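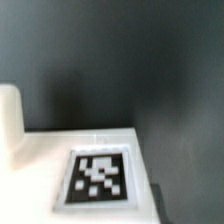 4. Putting out the drawer set

Covers the Nakimeck tabletop set: cabinet, drawer, tray, open box. If yours came in the flat carton do section 3 first (assembly), then come back. If it came already built, start here.

Rev. Mon 24 July. Replaces the stapled version. Throw the stapled version out, the spacing in it is wrong.

4.1 Before you start

You need:
Black table, wiped down
The set, all parts
Soft cloth, two if you can find them
Steel ruler
Masking tape, the low tack kind
Pencil
Spare marker sheet, printed matte

Check parts against the packing slip. Slip says "Watine" on the older sets and "Ren" on the newer ones. Same cabinet. The drawers do not swap between them, so don't mix slips and don't mix drawers. A Ren drawer will go halfway into a Watine cabinet and stick there.

NOTE: Sets get returned with the wrong tray all the time. Lay the tray on the table before you do anything else. If it rocks it's either the wrong one or it's warped. Either way write to Beca Prosser for another and carry on with the cabinet while you wait.

4.2 Cleaning

1. Dry cloth first. Everything, inside of the drawer too.

2. Damp cloth second if there are scuffs. Water only.

3. Dry again straight away. Don't leave drops near a marker.

4. Go along the seams with a corner of the cloth. Dust sits there and shows up on white.

CAUTION: No alcohol wipes on the markers. The black goes gray and patchy and then you are replacing the whole square. Alcohol is OK on the table top.

5. Wipe the table last. Wait until it's dry before you put parts on it.

Scuffs that won't come off with water: leave them. Do not sand. Somebody at Hetbridge took 300 grit to a cabinet top in November and it has a shiny patch now, and that patch is worse than any scuff was.

4.3 Checking the markers

Every marker gets looked at before the set goes out. Takes a minute.

1. Run a fingernail very lightly round the edge. Any corner that lifts, press it back down. If it lifts again, replace.

2. Look across it from low down, from the side. It should be flat. A bubble in the middle means replace.

3. Check it's square in its place. A marker in a pocket should have an even border all the way round.

4. Check the pattern against the sheet in the lid of the carton. Patterns are easy to mix up. Turned a quarter turn counts as wrong.

To replace one:

a. Warm the old one with your thumb for a bit, then peel from a corner. Slow.

b. Roll off the leftover glue with a fingertip. No scrapers, the plastic marks really easily.

c. Cut the new one from the sheet with the white margin left on. Cut it too tight and it may not read.

d. Set it down from one edge and smooth across. Don't drop it on flat.

e. Write the date in pencil on the log sheet.

NOTE: Glossy paper is no good. It'll look fine to you and then the lights hit it. Matte only.

4.4 Placing the cabinet

1. Cabinet goes on the right side of the table. Drawer opening clear, nothing in front of where the drawer comes out.

2. Leave 100 mm between the cabinet and the nearest table edge. Measure it. Eyeballing this is how they end up on the floor.

3. Tape the two back feet to the table. Press the tape down hard. Front feet stay free so you can lift a little and adjust.

4. Push on the cabinet with one finger at the top. If it slides, more tape.

5. Mark the corners on the table in pencil once you are happy with it. White pencil if you have one, you won't see regular pencil on black.

CAUTION: Don't lift the cabinet by the drawer. Don't carry it with the drawer in. Drawer out, cabinet over, drawer back in.

4.5 Fitting the drawer

1. Hold the drawer level, marker side toward the outside. If the marker is facing into the cabinet you have it backward.

2. Start both runners at the same time. One at a time will jam it.

3. Slide in slow until it stops. There's a small bump just before closed, push past it.

4. Open, close, open, close. Ten times or so. It should feel the same each time.

5. If it drags on one side take it out, wipe the runners with the dry cloth, try again. No oil. No wax either, we tried candle wax and it picked up every bit of fluff in the room.

6. Leave the drawer pulled out for the next part.

NOTE: New drawers are stiff for the first 200 openings, then they loosen up. The oldest one we have was at 3,484 on the log when it was last written up and still closes fine, a bit loose side to side.

4.6 Laying the tray

1. Tray goes to the left of the drawer, flat, marked side up.

2. Turn it so the two markers sit one behind the other, not side by side. Both should be on top and uncovered. If you can only see one you've got something lying on the other, move it.

3. Line the tray up with the table, edge to edge. Use the ruler.

4. Check the drawer can open and close with the tray in place. If the drawer touches the tray move the tray. Don't move the cabinet, you already taped it.

5. One small loop of tape under each end of the tray. Small. You want it to come up again without bending.

6. Stand back and look at the set from the front. Tray, then drawer, then cabinet, left to right.
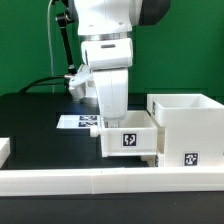 4.7 Setting the open box

The box is the loose piece, open on one side. Goes out last.

1. Check the inside. Bits of packing foam get left in the corners. Tip it over and tap the bottom.

2. Wipe the inside walls. Smears show more in there than anywhere else on the set.

3. Set it down with the open side to the front. Always. If the next person finds it turned round they'll assume it was meant to be like that and the notes won't match.

4. Bottom flat on the table. No tape on the box, it has to lift off clean.

5. Lift it straight up a little and put it back down. It shouldn't bring anything with it. If it sticks, there's tape residue on the table, so go back to 4.2 step 5.

6. Hold it by the top when you move it. Fingers on the inside walls leave prints.

CAUTION: Thin walls. Don't squeeze and don't stack anything on top of it. Don't use it for storing screws (yes, this happens).

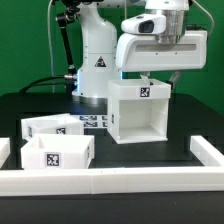 Fig. 4-2. Open box raised off the table, open side to the front.

4.8 Backdrop and light

Green backdrop goes up behind the table. Pull it flat. Creases low down, near the table edge, matter the most, so start smoothing there and work up.

1. Clip the top corners, then the sides.

2. Lights on, give them a couple minutes.

3. Look at the white tops from the front of the table. If the top of the cabinet goes so bright you can't see its edge or its seams, turn the light down or swing it off a little.

4. Look at the markers again from the same spot. Black should look black. If there's a shine across one, move the light, leave the marker where it is.

5. Green tint on the white parts is normal close to the backdrop. Don't fuss with it.

4.9 Quick check before you leave it

Cabinet taped, doesn't slide
Drawer opens and shuts, same feel each time
Tray flat, both markers showing
Box open side to the front
No tape ends sticking up
Cloths, ruler, pencil off the table
Log sheet filled in

Sign the log. Initials are fine.

4.10 Putting away

Reverse order. Box, tray, drawer, cabinet.

1. Peel tape slowly from the tray ends, one and then the other. Keep the tray flat while you do it, pulling up one end is what warps them.

2. Drawer out before you lift the cabinet. See the caution in 4.4.

3. Cloth between the tray and anything else. Marked side against the cloth.

4. Box goes in the carton open side up. Nothing in it.

5. Drawer back in the cabinet for storage, with a strip of low tack tape across the front to keep it shut. Tape on the plain part, never over the marker.

6. Cartons on the shelf, not on the floor by the door. They got wet there once.

4.11 Problems

Drawer pops open by itself
Table isn't level, or the small bump on the runner has worn down. Check the table first. Worn runner, swap the whole drawer.

Drawer won't close the last bit
Something behind it. Take it out and look in the cabinet. Usually foam or a marker offcut.

Tray rocks
Grit under it, or too much tape. Still rocks when it's clean and bare, replace.

Marker keeps lifting at one corner
Old glue underneath. Peel it, clean properly, use a fresh one. Don't add glue to it.

Box sits crooked
Check the bottom for a raised edge from the molding. Tell Beca which box, she keeps a list. Use a different one untill it's sorted.

Parts missing from the carton
Look in the carton next to it. Then write to Hetbridge with the slip number and say if it's Watine or Ren.

Section 5 is labels and spares.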